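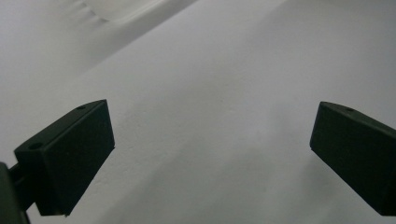 Superfície clara e lisa, com luz suave.

Como preparar uma superfície branca para trabalhos de papel e tecido

Uma base branca ajuda a ver fiapos, riscos de lápis e restos de cola antes que passem para a peça. Serve papel grosso ou tecido de algodão sem estampa. Na oficina da Zirnia usamos os dois, conforme o trabalho do dia.

Material

Uma folha ou um corte de tecido com 100 cm de comprimento
Fita adesiva de papel
Pano seco que não solte fios
Régua

Preparação

Limpe a mesa e deixe secar por completo. Qualquer migalha debaixo da folha marca o papel quando se risca por cima. Se usar tecido, passe-o a ferro pelo avesso e espere que arrefeça.

Estenda a base a partir do centro e alise com a palma da mão em direção às bordas. Deixe cair 2 cm de cada lado da mesa e prenda por baixo com a fita. Não estique demais o tecido: a trama entorta e as linhas do molde saem tortas também.
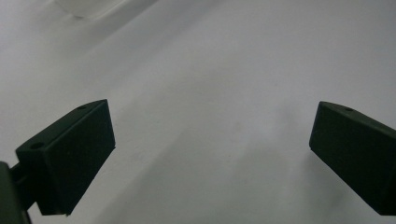 A luz deve vir de lado e ser difusa. Uma cortina fina na janela resolve durante o dia; à noite, vire o candeeiro para a parede. Mesmo com luz uniforme, o branco não fica todo igual, e aparecem passagens suaves de cinzento-claro em diagonal como as da fotografia. Não é preciso corrigi-las. Uma linha escura e estreita, pelo contrário, costuma ser uma dobra, e convém soltar a fita desse lado e alisar de novo.

Manutenção

Passe o pano seco no fim de cada sessão. A folha de papel troca-se quando já tem marcas de lâmina. O tecido pode ir à máquina a 40 graus, sem amaciador.

A Ingeborg Mösli guarda a base enrolada num tubo de cartão, com o lado de trabalho para dentro. Dobrada numa gaveta, fica com vincos difíceis de tirar.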